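Search this site Enter keyword Go

Play food that comes apart

Toy kitchens take up a lot of floor. A set of cutting food does not, and for many families it is the better buy. Shops in Derkthorpe stock several kinds, and Satden sells one with 15 pieces that fits in a shoebox.

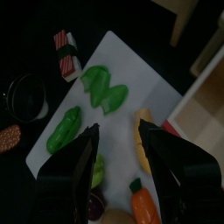 Cutting food works on one simple idea: a vegetable comes in parts that hold together until a child pulls or slices them apart. Check the join before you pay. Small pale patches of fastener, like those on the cut faces of the green pieces on the white board, can come unstuck in the bath. Jevetti replaces them by post, and Gilbert does not.

Colour matters to younger children, who tend to sort before they pretend. Bright single colours are easiest. A proper board helps too, and an ordinary white one does the job. Ours has room for a long cucumber and a spatula with a green handle.

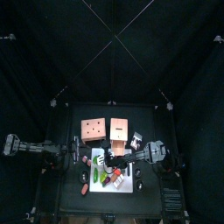 Where to keep it

A shallow drawer is best, low enough to reach. Six pieces out at a time is plenty for a two-year-old. Wipe them with a damp cloth and leave them to dry before putting them away.

299 shares 6 comments

Related
Wooden puzzles worth keeping
Washing soft toys
Small tables for small rooms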